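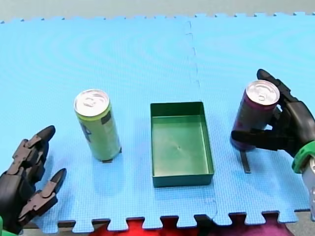
Blue puzzle mat with a drinks can standing on it

Foam tiles over a cold floor: leave them down all winter or lift them?

Posted by Marina Galanis, 31/07/2021

Hello all. I know it seems a daft time of year to be thinking about cold floors, but we move into a ground floor flat at the end of the summer and I'd like to get this sorted before I'm up to my ears in boxes. The back room has a bare concrete floor, painted at some point, and the landlord won't pay for carpet. My plan is to use the interlocking foam tiles people put down for little ones. I'll be doing my stretches in there, and my granddaughter will be on the floor with her bricks whenever she stays.

What I can't work out is whether they can stay down all the time. My sister had some in her old place and when she lifted them in December there was a black bloom underneath and a smell like a wet tent. She did mop them very enthusiastically, so it may have been that. Do I need something between the concrete and the foam? And is there any way of stopping the edges creeping apart? Hers were forever wandering off towards the radiator. Thank you in advance, and sorry for going on!

Stellan Söderlund

Hello Marina, and good luck with the move. We've had tiles down in our back room for 4 winters now, so I can tell you what has worked for us, though every floor has its own temper.

Before you buy anything, try the plastic bag test. Cut a square from a strong bin bag, tape it flat to the concrete on all 4 sides with decent tape, and leave it alone for 48 hours. If you peel it back and find beads of water or a dark patch, moisture is coming up through the floor and I wouldn't cover it permanently with anything until your landlord has had it looked at. A dry result in July is encouraging, but do it again when the weather turns, as ours only showed itself after a long wet spell.

Supposing it's dry, the next thing is the warm air in the room meeting the cold floor. Foam is good at keeping your feet warm and that means the concrete below stays cold, so any dampness that finds its way through the joins tends to settle there. We lift ours every couple of weeks, stand the tiles against the wall for an afternoon with the window open a crack, and sweep underneath. It sounds a chore but I do it with the radio on and it's finished before the news. Leave a small gap along the skirting too — a finger's width will do — so the air can get in at the sides.

For cleaning, use a wrung-out cloth and a drop of washing-up liquid. Your sister's mop may well have been the culprit, because water runs straight down between the teeth and then has nowhere to go.

As for the wandering, ours stopped once we put the heavy bookcase on the floor along one side and butted the tiles up to it. Don't stand the bookcase on the foam itself! We did that in the first year and the dents are still there.

Stavros Politis

just get a rug

Filippos Sotiropoulos

I'd go along with nearly all of what Stellan says. The only thing I'd add is to be careful about putting a plastic sheet underneath, which a chap at the hardware shop talked me into. Mine trapped the wet below it and I had to scrub the whole floor with soda crystals. If you want a layer, a thin breathable underlay is kinder, and you can hang it on the line when you lift the tiles.

Buy 2 more tiles than you need as well. The shades change from one batch to the next, and when one gets chewed or torn you'll be glad of a match. Keep the spares flat under a bed, mine curled up at the corners from being stood in the airing cupboard.

Marina Galanis

Thank you both, and Stavros too, I suppose! I've got the keys for an hour next week to measure up, so I'll take the bin bag and the tape with me and ask the landlord to let me back in for the peeling. I'll let you know what I find under it.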